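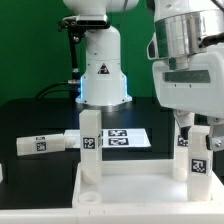

Abb. 3: Arbeitsplatz im Projektkurs, zwei Arme, Bauteile mit Markern.

4.2 Durchführung

Aufgabe wie im Vorkurs: Tischbein in die Fassung stecken. Zwei Gruppen, Leitung Ruangrit und Chaiyaporn. Je Gruppe 30 Versuche pro Termin, insgesamt 900. Abbruch nach 200 Sekunden, Protokoll von Hand. Auswertung lief über Bindex, Rohdaten z.T. doppelt, vor der Auswertung bereingt.
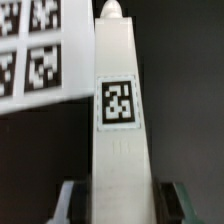 Die Lageschätzung war für die Studierenden der schwierigste Teil. Kalibrierung oft zu knapp, Gruppe 2 musste im Dezember nochmal ran. Je Bauteil wird nur der eigene Marker ausgewertet; der am Pfosten sitzt im oberen Teil, dicht daneben die Marker der weißen Platte, Verwechslung der IDs also früh abfangen. Filter dafür siehe Anhang, Code von Gruppe 1 unverändet übernommen.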